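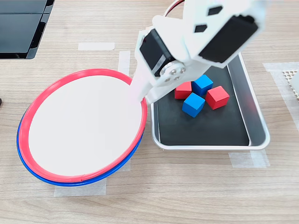

27 October 2022

Up at 5, couldn't get back to sleep. Wind all night. Lay there adding up the bathroom money in my head and then got up and added it up on paper, which was worse. We are 505 over and the tile isn't even here yet.

Called Millari as soon as they opened. On hold, same piano tune. The tile is "at the depot." Which depot. She didn't know. Said to try again after lunch. I said I'd been told that on Monday too and she said sorry in a way that made me feel bad for saying it.

Work was nothing. Two meetings, one of them moved, the other one should have been. Ate a bagel standing up. Answered maybe half the emails and the other half can wait until tomorrow, they've waited this long.

Left early to get to Najjar before the after-school crowd. Good bread, the seeded one. Olives, lentils, the big yogurt. Forgot lemons, the only thing I went in for. Went back in for the lemons. Came out with lemons and a box of dates. 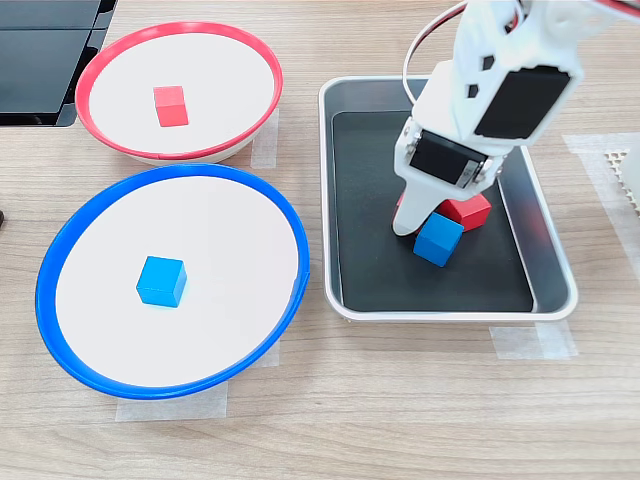 Then the hardware store for grout, because whatever happens with the tile I'm going to need grout. Stood in that aisle for way too long. Everything is called something like oatmeal or fog. Bought the sanded kind, then read the back of the bag in the car and I think I need unsanded for gaps this small. Keep the reciept!!

Rang Millari again from the parking lot. Different woman. Much nicer. It's coming next week, a morning delivery, and the driver will not carry it up the stairs. 9 boxes. I'll think about that next week.

Flula has not eaten her dinner again. Sniffed it, looked at me, went and sat in the tub (the old tub, which is in the hallway now, and which she has decided is hers). She ate fine last night. If she's the same in the morning I'll call the vet. Probably just the noise and everything being in the wrong place. Same, cat.

Leaky radiator in the bedroom, towel under it. Add to list.

Made the lentils. Too much cumin but ok. Burnt the onions a bit becuase I was on the phone with my sister, who has been offered the job in Skandlow and doesn't know if she wants it. It's 3,000 more a year and a horrible drive. She went through all of it twice. I mostly said hm. I think she's already decided and wants someone to be cross with her about it so she can argue, but I wasn't cross, I was stirring. She'd be good at it. I should text her that. 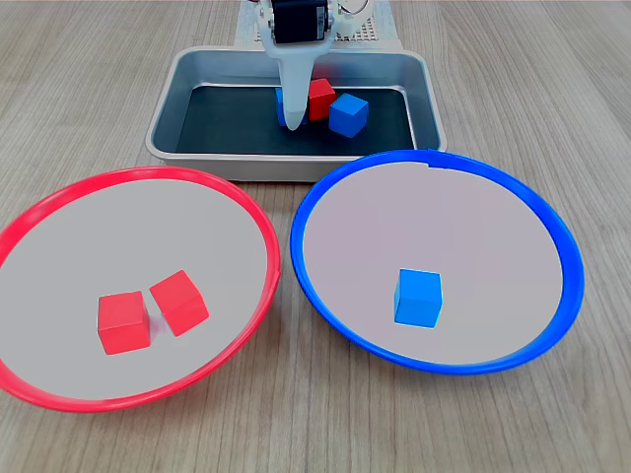

Cooked all of it in the kitchen with the boxes still stacked along one wall, everything from the bathroom cabinet plus half the pantry. Can't find anything. I've been roasting things in the cake tin for two weeks, and what I want is a plain shallow metal tray with rounded corners and a rolled rim, like that aluminum one. We had one. It's in a box. I opened three boxes and found the hair dryer, some candles, and the other half of the garlic press. Gave up. Potatoes in the cake tin again.

Plumber can't come until the tile is up, or the tile can't go up until the plumber comes, I've had both versions now. Need to get them to talk to each other. Showering at the gym since May, it feels like, though it's only been since the start of the month. I know the names of all the shampoos people leave behind.

Tomorrow: vet if needed. Swap grout. Text sister. Emails. Call the plumber before 9, he doesn't pick up after. Pay the electric. Wash the gym towels, both of them, they're getting bad.

Wind's up again. Flula still in the tub. Bed.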